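Chapter 3: Surfaces and What We Ask of Them

Nomvula Mabaso, 29/11/2018

Terrazzo began as a way of getting rid of rubbish. Builders had chips of marble left over, and floors that needed covering, and they were not people to pay for a skip. The chips went into a binder, the lot was ground flat, and a few centuries later we pay extra for the colour of the scraps.

In this chapter we look at how speckled finishes are made, copied and, in the case of the Ketlow town hall foyer, painted over in beige by someone with a budget to spend before June.
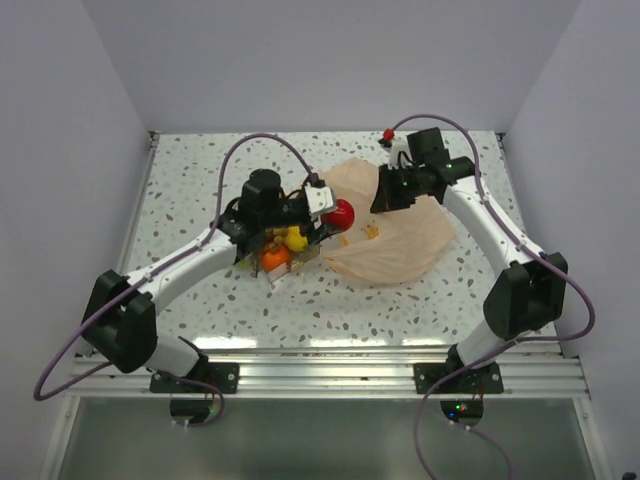

A plain surface shows every crumb. A flecked one forgives a good deal, and generations of school canteens have leaned on that mercy. Designers call this visual noise. Cleaners have other names for it.

We begin with aggregate size, then move on to binders, grinding and gloss. Section 3.2 covers printed imitations, some of which are good enough to fool a buyer until the pattern repeats. Readers who already own a grinder may skip to page 89, though their neighbours would prefer they didn't.

Related chapters
2: Floors Before Cement
17: Repairing Chips and Cracks

© Planine Textbooks. Back to top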